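Lovudel Oil Finish for Tables and Desks

Item: Lovudel Clear Matte
Can size: 500 ml
Stocked at: Stivgate, Citport

Lovudel is a hardwax oil for indoor wood. It soaks into the surface and dries to a low sheen. It suits dining tables, desks, benches and shelves that get daily use. It is sold clear only. On pale wood it darkens the color slightly, so try it on the underside first.

Coverage
One can covers up to 11 square meters in a single coat. Bare, thirsty wood takes more. Wood that has been oiled before takes less.

How to apply
Sand the top with the grain and finish with a fine paper. Vacuum, then wipe with a dry cloth. Stir the can well, right down to the bottom. Do not shake it. Put on a thin coat with a pad or a lint-free cloth and work it in along the grain. After 10 minutes wipe off whatever is still sitting on the surface. Leave overnight and repeat.

Two coats are enough for most furniture. Add a third on kitchen tables. The finish can be used with care the next day and reaches full hardness in seven days. Until then keep off laptops, lamps, plant pots and anything else with rubber feet, which can leave marks.

Care
Clean with a damp cloth and a drop of mild soap. Dull patches can be rubbed back and oiled again without stripping the whole top.

Safety
Used cloths can catch fire on their own. Lay them flat outdoors to dry or soak them in water before throwing them away. Keep the can closed and away from children.

Returns
Unopened cans can be sent back to the Stivgate store. We can't take back opened cans.
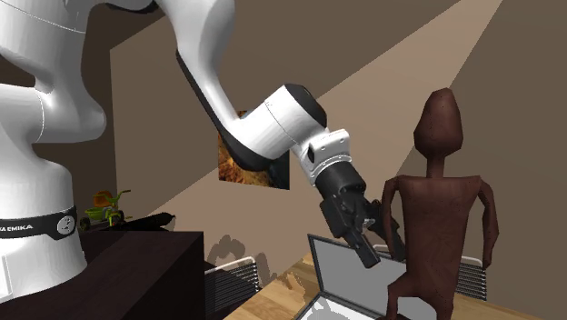 Clem Tapsell: Used this on a desk top in July. The second coat went on much easier than the first and I had a third of the can left over. I would wait the full week before putting a monitor stand on it. I gave it four days and there are still two faint rings.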